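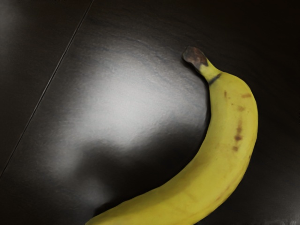 Fig. 1. Banana (computer rendering). Note the brown stem end and the curve of the fruit.

Postharvest Handling of Produce
Unit 4: Ripening and Ethylene
Instructor: Zuleica Prado
Revised 19/01/2021

Reading before class: Caldeira handout, parts 1 and 2. Bring your storage tables from Unit 3.

1. Two groups of fruit

Fruits are usually sorted by how they behave after picking. Climacteric fruits keep ripening off the plant. Their breathing rate (respiration) rises sharply at the start of ripening, and they give off more ethylene at the same time. Bananas, tomatoes, pears, avocados, mangoes and most apples belong here.

Non-climacteric fruits do not have this rise. Grapes, citrus, strawberries, cherries and pineapples are in this group. They may soften or change color after harvest, but they do not get much sweeter. They have to be picked close to eating quality.

The line between the groups is not always clean. Some melons fall on one side and some on the other, depending on the type.

2. Ethylene

Ethylene is a simple gas made by plant tissue. In climacteric fruit, a small amount of it causes the fruit to make more. Once this has started it is hard to stop, though cooling slows it down.

Sources of ethylene in a packing house or store room:
ripening fruit
bruised or rotting fruit
exhaust from fuel-burning forklifts
smoke

Leafy greens, broccoli, cucumbers and carrots are harmed by ethylene. Greens turn yellow, and carrots can become bitter. Do not store them with apples or ripe pears. Students lose points on this every year in the storage plan assignment.

3. What changes during ripening

Starch turns to sugar. In a green banana most of the dry matter in the pulp is starch. By the time the fruit is fully ripe, nearly all of it has been changed to sugar.

Green color fades as chlorophyll breaks down. In bananas the yellow pigments are already in the peel and show once the green is gone.

Cell walls weaken and the flesh softens. Pectin is the main thing to remember.

Acids usually go down. Aroma compounds go up, mostly late in the process.

4. Temperature

Lower temperature means slower respiration and longer storage life, down to a limit set by the crop. Tropical fruits are damaged well above freezing. Bananas held too cold get a dull, grayish peel and may never ripen properly. Tomatoes lose flavor and turn mealy. Apples and pears can be held near freezing, with some exceptions by variety.

Chilling injury often does not show until the fruit is moved back to a warm place. A load can look fine when it leaves the cold room and be rejected later.

5. Case: the Lendell store

Lendell is a small produce wholesaler with a single cold room. It received 40 cartons of pears and put them next to 9 cartons of broccoli. The broccoli was yellow when the order was filled. Edivaldo Caldeira reviewed the room log and found that the temperature had stayed in range the whole time.

For discussion: What was the likely cause? What could the store do without building a second room? Would more air exchange be enough?

6. Terms to know

respiration, climacteric, ethylene, chilling injury, chlorophyll, pectin, senescence

The storage plan is worth 10 points and is due before the April field visit to Sumden. Use the same format as Unit 3.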